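Vasent Countertop Sealer: FAQ

How much does one bottle cover?
One bottle covers 40 square feet in a single coat.

How long before I can use the counter?
Light use after 3 hours. Keep standing water off the surface for one day.

Does it work on marble?
Yes. Test a hidden spot first. Wipe up acids such as lemon juice right away, as sealer does not stop etching. 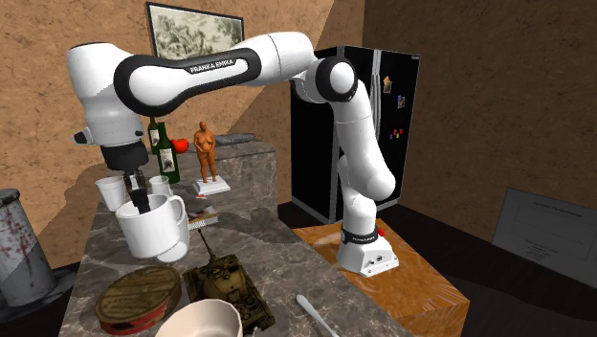
What temperature should the room be?
Between 58 and 80 degrees F.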